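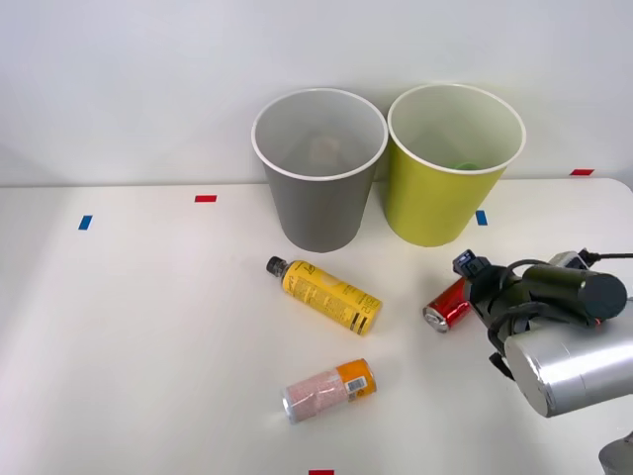 Page last modified: July, 16:42

4. Catalogue moves and viewer behaviour

4.1 Background

When the rights to a television series pass from one streaming service to another, the series usually keeps its title, its episodes and its artwork. What changes is the place where viewers find it and, in many cases, the price they pay. Earlier parts of this paper dealt with the contracts behind such moves. In this section we look at what viewers did when a group of drama series left the service Wikum and appeared on its competitor Vulldale.

4.2 Sample

We asked 2780 adults who had paid for at least one streaming service in the previous year to fill in a short questionnaire. Of these, 600 had watched one or more of the moved series on Wikum before the licence ended. This smaller group is the one used in the rest of the section. A further 256 people had heard of the series but had never started them, and their answers are reported only in the appendix.

The questionnaire was written by Shufen Xie and tested on staff and students at Sosdale before it was sent out. Two questions were reworded after the test. The first had used the term "licence window", which most of the test group did not understand. The second asked about "finishing" a series, and people disagreed on whether this meant the season or the whole run. The final version asks about the last episode available at the time.

4.3 Measures

Each person was asked when they had last watched the series, whether they knew it had moved, and whether they already had an account with Vulldale. Those who had opened a new account were asked to name the main programme that led them to do so. We also asked for a rating of how much they wanted to carry on with the series, on a scale from 1 to 7.

Jianhua Ren coded the written answers. Where an answer named two programmes, the one mentioned first was taken as the main one. Answers such as "my partner chose it" were coded as other.

Figure 7. Layout of the table.

4.4 Findings

Most viewers who stopped partway through a series did not follow it to the new service. The rating for wanting to carry on was a weak guide to what people did. Several who gave the top score had still not watched another episode when they answered, and some said they were waiting for a free trial or a lower price.

Viewers who already paid for both services behaved differently. They tended to pick the series up again within a few weeks, often after seeing it on the opening screen. Few of them could say when the move had taken place. Those with an account at Wikum alone were more likely to replace the series with another drama in the same catalogue.

The pattern was less clear for limited series. These have a fixed ending and few episodes, and many viewers had watched them to the end before the licence ran out. For this reason we leave them out of the comparison with Jia, the advertising-funded service discussed in Section 5.

4.5 Limits

All answers rely on memory. We had no access to account records from either company and could not check the viewing dates that people gave.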